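Communiqué de presse – Dorninmont, le 31 mai 2023

Trundura compare deux pinces sur du linge, et je vous raconte

Bonjour à toutes et à tous ! Je m'appelle Asuka Sakai, je m'occupe des essais chez Trundura, et pour une fois on m'a laissé écrire le communiqué moi-même. Depuis décembre, nous comparons deux modèles de pinces, la Takács et la Arkard, sur le même banc à deux bras. Chacune a eu droit à 100 prises sur tissu, avec le même contrôleur et les mêmes réglages de vitesse (j'y tenais beaucoup).

La Arkard a réussi 85 prises, la Takács 25 de moins. Je m'attendais à un écart plus serré ! La Takács se rattrape sur le temps de montage : 3 minutes par poignet, câble compris – un vrai bonheur quand on change d'outil plusieurs fois par jour.

Le plus pénible reste l'éponge. Une serviette tenue par les deux bouts se tord, fait des bourrelets, et le bras droit doit souvent reprendre sa prise avant de tendre. Nous publierons les relevés complets sur notre site, et les équipes qui veulent essayer leurs propres doigts de pince sur notre banc peuvent m'écrire au service essais de Trundura, à Dorninmont.
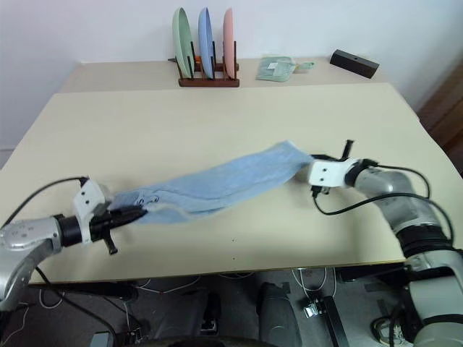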